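Section 4: Joining, leveling and care of the table top

This section applies to Veletti tables made up of two or more top panels on a shared underframe. Read Section 3 (Underframe) first. The frame must be standing in its final position, with all cross rails fitted, before any panel is laid on it.

4.1 Before you start

You will need:
the bag of joining hardware marked B
an 11 mm wrench
a spirit level at least as long as one panel is deep
a soft pencil
a clean, lint-free cloth

Lay the panels face down on a blanket or on the flattened carton. Check the edges for dents and chips. A damaged panel must be reported before assembly; once the connectors have been tightened, Dalturia treats the panel as accepted.

CAUTION: Panels are heavy and have square edges. Two people are needed to lift and turn them. Do not carry a panel flat by its short ends.

4.2 Joining the panels

1. Clear the joining edges of dust and packing foam. Even a small crumb of foam will hold the seam open.

2. Push the alignment dowels into the holes in panel 1. They should go in by hand to half their length. Do not glue them.

3. Slide panel 2 onto the dowels. Keep both panels flat on the blanket while you do this, and check that the pencil marks made at the factory line up across the joint.

4. Insert the connector bolts into the slots on the underside and turn each nut finger-tight.

5. Starting at the middle connector and working outward, tighten each nut with the wrench to 6 Nm. Go along the row a second time in the same order.

6. Turn the joined top over and lower it onto the frame. Support the seam from below during the turn.

7. Fasten the top to the cross rails with the short screws from bag B. The long screws belong to the frame and will come through the surface if used here.

Note: Joined tops up to 3000 mm long can be turned in one piece. For longer tops, lay the panels on the frame one at a time and carry out steps 2 to 5 from underneath.

4.3 Leveling

1. Set all feet to their lowest position, then back each one out by one full turn.

2. Place the level lengthwise at the center of the top. Raise the feet at the low end until the bubble is centered.

3. Repeat across the depth of the table, once at each end and once directly over the seam.

4. Press down on each corner in turn. If the table rocks, lower the foot that is off the floor until it just makes contact.

5. Lock the feet by turning the upper nut against the leg.

Check the level again after a week of use. On carpet or on a floating floor, check again after a month as well. Tables installed in October or later in an unheated building should be rechecked once the heating is on.
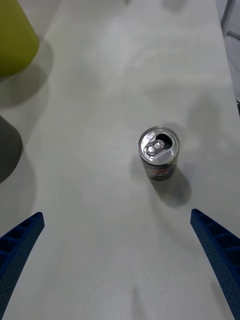
Light items may be placed on the top as soon as the feet are locked. Heavy items, such as coffee machines or countertop refrigerators, should wait until the second level check is done. Spread heavy loads over at least two cross rails. The position of the rails can be found by feeling along the underside, or from the drawing supplied with the frame.

4.4 Checking the seam

The seam should be even from front to back, and neither panel should stand higher than the other. Run a fingertip across it at several points. A step that you can feel means one of the following:

A dowel is not fully seated. Loosen the nearest connector, push the panels together, and tighten again.
A cross rail is higher than its neighbors. See 3.6.
The connectors were tightened from one end. Loosen all of them and repeat step 5 of 4.2.

The seam remains visible as a thin line after correct assembly. Do not fill it with silicone or filler - the panels need room to move slightly with changes in humidity.

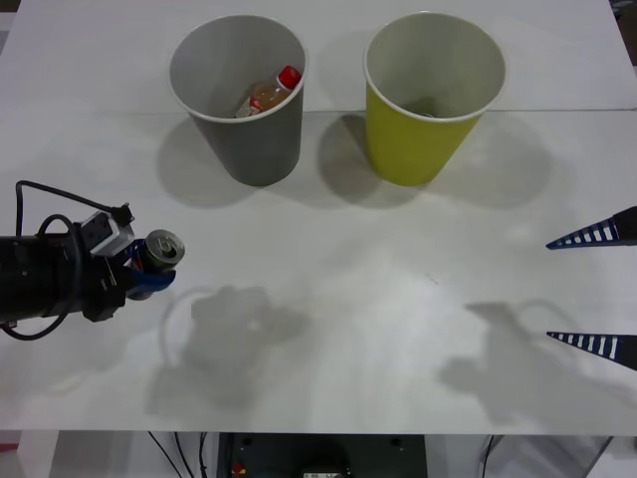

Figure 4-2. Paper cups standing in front of the panel seam.

Spills near the seam should be wiped up without delay. Liquid that gets between the panels can reach the core, and swelling of the core cannot be repaired. After a large spill, take a look at the underside too.

4.5 Cleaning and care

Daily: wipe with a damp cloth and dry with a second cloth. Wipe along the seam, then across the rest of the top.

Weekly: use warm water with a few drops of dish soap. Rinse with clear water. Soap left to dry on the surface leaves gray smears that are often mistaken for wear.

Stains: coffee, tea, and fruit juice normally come off with dish soap left on for a few minutes. For ink or marker, use rubbing alcohol on a cloth, test it first near a rear corner, and rinse afterward.

Do not use scouring powder, steel wool, melamine sponges, furniture polish, or anything containing chlorine. Polish gives a matte surface patchy, shiny areas that are difficult to remove.

CAUTION: Do not place pans or other hot items directly on the top. Heat damage is not covered by the warranty.

Cans and bottles taken from a refrigerator can leave rings. Use coasters on tables in lunch rooms, or wipe the top at the end of each break.

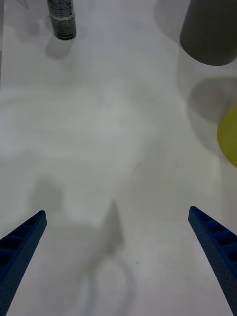
4.6 Separating the panels

1. Remove everything from the top and take out the short screws.

2. Loosen the connector nuts, starting with the outer ones. Leave the bolts in their slots.

3. Pull the panels apart in a straight line. Do not pry at the seam with a screwdriver.

4. Store the panels flat, face to face, with a sheet of paper between them.

Allow almost 11 minutes per joint if the table has been standing for a year or more, as the dowels tend to be tight.

4.7 Spare parts

Bag B can be ordered as a set from the Mudgway warehouse. Connector bolts and dowels are not sold separately. Replacement panels ship from Briston and must be ordered with the batch number printed on the underside. Panels from different batches may differ slightly in shade.

Section 4 revised 21 July 2023. Text: Margit Bakos. Technical check: Severin Schwaiger.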